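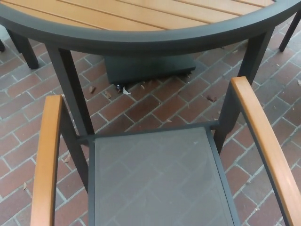
Right, I need opinions on umbrellas before July. We moved to Urodgate in autumn and the wind off the water is ridiculous, it's already turned one cheap market umbrella inside out and dumped it in the neighbour's hydrangeas! I've got the round slatted table with the dark metal rim and a heavy block of a base underneath, so do I stick with a centre pole or go cantilever?

gumboot_gal wrote:
Centre pole, every time. My cantilever lasted 3 weeks.

Stosport Pete wrote:
Disagree, mine's been up two winters. You just need 100 kilos on the foot (pavers are fine).

gumboot_gal wrote:
100 kilos! Good luck shifting that to mow.

netesari_nan wrote:
What colour are you after? Grey fades badly.

Re: umbrellas
Navy, I think. Leaning centre pole, sorry Pete.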